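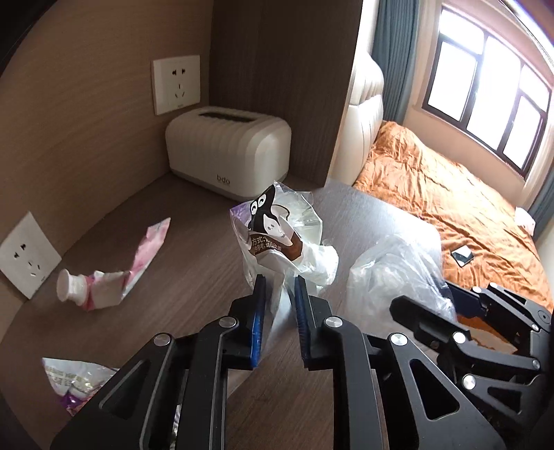 Equipment budget: hand-held grippers for next year

The Vullbridge office has asked every group to send in its equipment list by the end of December. Ours is short this year. The main item is more hand-held grippers, along with spare pads and a second storage cabinet.

We priced sets from two suppliers, Modora and Caron. The Modora set costs less up front, but replacement pads are only sold with the full jaw, so a worn pad means paying for parts we don't need. Caron sells pads in packs of 60. Over a year of daily use we expect the Caron sets to come out cheaper, and we have put in for 5 of them.

Thin plastic is the hardest thing on our task list. Bags, wrappers and film fold up between the pads and need a firm, even pinch, so pad wear matters more to us than reach or grip width. Anyone planning for boxes and bottles only can probably get by with fewer spares than we have listed.

Please also plan for the small things. Last year's request left out chargers, screws and cases, and those orders came to some 70 percent of the cost of one extra set. They now have their own line on the form.

Cleteck will handle repairs under the same contract as before. Turnaround is 2 weeks, and shipping is charged to the group that sends the tool in. If you have a gripper with a loose pivot or a pad that is lifting, send it before the holiday shutdown so it is back for the January sessions.

The draft list is in the shared folder. Add your requests to the second tab and leave the totals column alone.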